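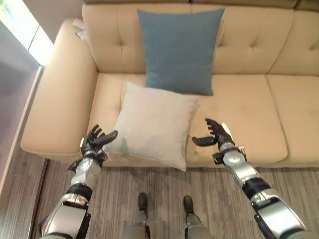 What does a teleoperator do during a shift?
Wears a headset and a pair of tracked gloves, drives a two-armed humanoid through one household task at a time, and marks each attempt as keep or discard.

Teleoperator, Household Tasks — Vorketden, Grerndale site

Vorketden is hiring six teleoperators for its demonstration program at Grerndale. The work is full-time, on site, and starts in September. No degree is required.

The current task group is soft furnishings: picking up throw pillows with both hands, setting them upright against a sofa back, straightening seat cushions, folding blankets over an armrest. Pillows are harder than they look. The fabric gives, the corners fold under, and a grasp that starts with the hands at different heights usually ends with the pillow rotated. Operators are expected to bring both hands to the sides of the pillow at a matched height, pause, close, and lift in one motion. Demonstrations with hesitation in the middle of the lift are discarded.

The training set for this group is planned at 2730 accepted demonstrations, of which 1532 are complete. Later groups cover laundry and table clearing.

Duties

Run the glove calibration at the start of each session and again after every break.
Read the task card and reset the furniture to the listed start position.
Perform the task through the robot, using the head view only. Looking past the headset at the room is not permitted while recording.
Label each attempt in Diltatness, our logging tool, with an outcome and, for discards, a reason code.
Stop the robot at once if a hand contacts the furniture frame or if the view lags. File a short report before resuming.
Take part in a weekly review of discarded attempts.

Some operators will also be assigned to hand guiding on the Shao bench, where the arms are moved directly by the handles and the path is recorded without a headset. This is slower work and involves standing.

Hours

Two shifts are available, starting at 7:00 a.m. and 2:30 p.m. Headset time is limited to 40 minutes in a block, followed by 20 minutes of labeling or resets. State your preference when applying — we can't promise it.

Requirements

Steady use of both hands, including independent finger movement.
Normal or corrected vision with working depth perception. Glasses fit under the headset in most cases.
No history of severe motion sickness in virtual reality.
Able to lift 25 pounds and to kneel for resets.
Willing to repeat the same motion many times and to do it the same way each time.
Written English good enough for clear reports.

Useful but not required: experience with remote equipment, sewing or other fine handwork, animation rigging, or data labeling. Gaming experience is neither an advantage nor a disadvantage in our scoring.

Selection

Applicants who pass the written screen are invited to a paid two-hour trial. It consists of a calibration, a practice period, and a set of pillow placements scored on grasp symmetry, time, and final position. You will receive your scores whether or not you are hired. New hires get a $1000 completion payment at the end of the probation period.

To apply, send a resume and a half-page note on any repetitive manual work you have done to Wondimu Gidey, operations lead, through the Vorketden careers form. Put "Teleop Grerndale" in the subject field. Applications without the note will not be read.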